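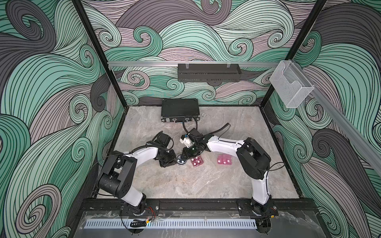

Tracing Buildings from Satellite Imagery After an Earthquake

Last updated 2020-11-14

This page covers the basic workflow for remote mappers on the Bronville task set. It assumes you already have an account on the map server and can log in to the task board. You don't need local knowledge of the area. You do need a mouse.

Before you start

Open the task board and read the instructions tab in full. Each project has its own imagery source and its own list of features to trace. For Bronville, trace buildings and roads only. Leave rivers, fields and land use alone, even where the existing data is wrong.

Check which imagery layer is loaded. The Ristasach layer was taken before the earthquake and is the one to trace from. The Prakach layer is post-event and is used for damage tagging, which is a separate project.

Step 1. Lock a square

Pick a square marked "ready" and click Start. The square is locked to your account while you work. If you stop partway through, save your edits and unlock the square with a short comment on what is left ("north half done, roads not started").

Step 2. Set the imagery offset

Satellite layers rarely line up exactly with existing data. Find a road junction that has a GPS trace through it, zoom in, and shift the imagery until the junction sits under the trace. In hilly areas the offset changes with elevation, so repeat this whenever you move from valley floor to ridge. Don't move existing buildings to match imagery that has not been aligned.

Step 3. Trace the buildings

Set the scale bar to 10 meters or less. Draw the outline at the base of the walls. If the roof leans away from the base, trace the roof and then drag the whole shape down to the footprint. Square the corners with the Q key. Round buildings get the circle tool, O.

Tag every outline building=yes. Do not guess at houses, schools or clinics. Ground teams add those values later.

Small dark marks on bare ground are a common source of false buildings. Look for a shadow with a straight edge on the side away from the sun. No shadow, no building.
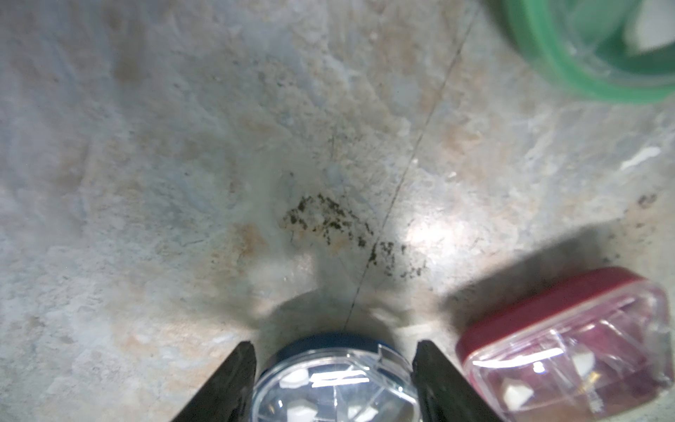

Dark specks scattered on a mottled grey surface.

Step 4. Trace the roads

Connect every road to the network. A line that stops two meters short of a junction will break routing for the trucks. Use highway=track where you see two wheel ruts and highway=path where you see one.

Where a road passes through a settlement of 12 or more buildings, tag that stretch highway=residential, unless it is plainly a through road.

Step 5. Upload

Upload after every 100 objects at most. Large changesets cause conflicts, and anything over 800 objects will be rejected by the Agbenyega validation script. Use the changeset comment supplied on the task board and add the imagery layer name in the source field.

Run the validator before uploading. Fix crossing buildings, duplicate nodes and untagged ways. Warnings on objects you did not touch can be ignored.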